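Über uns

Startseite / Unternehmen / Über uns

Studis ist eine Schule für berufsbegleitende Weiterbildung in der Softwareentwicklung. Das Angebot richtet sich an Personen, die bereits programmieren und ihre Kenntnisse in Testautomatisierung, Versionsverwaltung, Datenbankentwurf oder Systemarchitektur ausbauen wollen. Einsteigerkurse ohne Programmiererfahrung führen wir nicht im Programm.

Die Kurse finden abends ab 18:30 Uhr statt und werden in Gruppen mit höchstens neun Teilnehmenden durchgeführt. Unterrichtssprache ist Deutsch, die Kursunterlagen liegen teilweise nur auf Englisch vor.
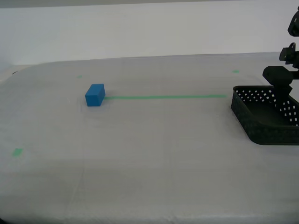 Blauer Quader auf heller Tischfläche

Entstehung

Gegründet wurde Studis von Nazareno Marchetti, der zuvor als Entwickler für Abrechnungssysteme tätig war. Der erste Kurs behandelte ausschließlich das Refactoring von Altcode in Java und wurde in einem angemieteten Besprechungsraum abgehalten. Die damalige Kursstruktur - Vorbesprechung, Übungsphase, gemeinsames Code-Review - gilt in angepasster Form bis heute.

Mit der Übernahme des Kursbetriebs von Drinham kamen die Fachgebiete Datenbanken und Netzwerkprogrammierung hinzu. Die Drinham-Zertifikate behalten ihre Gültigkeit und können auf Antrag in Studis-Nachweise umgeschrieben werden. Bisher wurden 678 Nachweise umgeschrieben.

Aufbau der Lehrgänge

Ein Lehrgang besteht aus Modulen, die einzeln belegt werden können. Voraussetzung für die Zulassung zum Abschlussprojekt sind vier bestandene Module, davon mindestens eines aus dem Bereich Softwaretest. Das Abschlussprojekt wird in einem eigenen Repository bearbeitet und von zwei Lehrkräften unabhängig voneinander begutachtet.

Für Abgaben und automatische Prüfläufe setzen wir die Eigenentwicklung Colombo ein. Colombo übersetzt den eingereichten Code, führt die hinterlegten Testfälle aus und protokolliert Laufzeit und Speicherbedarf. Der Aufgabenbestand umfasst derzeit 1000 Aufgaben in fünf Programmiersprachen. Eine automatische Benotung findet nicht statt, die Bewertung erfolgt durch die Lehrkraft.
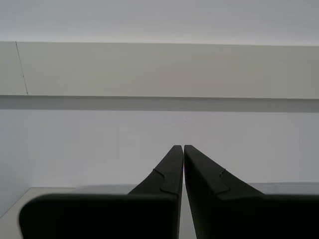 Zwei dunkle Greiferfinger, Nahaufnahme

Kosten und Anmeldung

Die Gebühr für den vollständigen Lehrgang beträgt 2994 Euro einschließlich Abschlussprojekt. Eine Wiederholung des Abschlussprojekts kostet 99 Euro. Einzelmodule werden nach Umfang abgerechnet, die Preise stehen in der jeweiligen Modulbeschreibung. Ratenzahlung ist in sechs Teilbeträgen möglich.

Im August ruht der Kursbetrieb. Anmeldungen werden in dieser Zeit entgegengenommen, aber erst nach der Pause bestätigt. Colombo bleibt auch im August erreichbar. 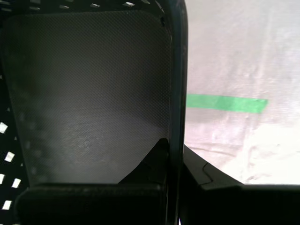 Lesezeit: 3 Minuten

Firmenkurse

Für Unternehmen bieten wir geschlossene Kurse an, die sich am vorhandenen Technologiestand orientieren. Vorab wird ein Auszug der Codebasis gesichtet, sofern eine Vertraulichkeitsvereinbarung vorliegt. Langjähriger Auftraggeber ist Mavbridge, dort betreuen wir die interne Schulungsreihe zu Build-Systemen und Continuous Integration.

Kontakt

Fachliche Fragen zu Modulen und Anrechnungen beantwortet das Kurssekretariat über das Kontaktformular. Anfragen zu Firmenkursen gehen direkt an Nazareno Marchetti. Bitte geben Sie die eingesetzten Programmiersprachen und die gewünschte Gruppengröße an.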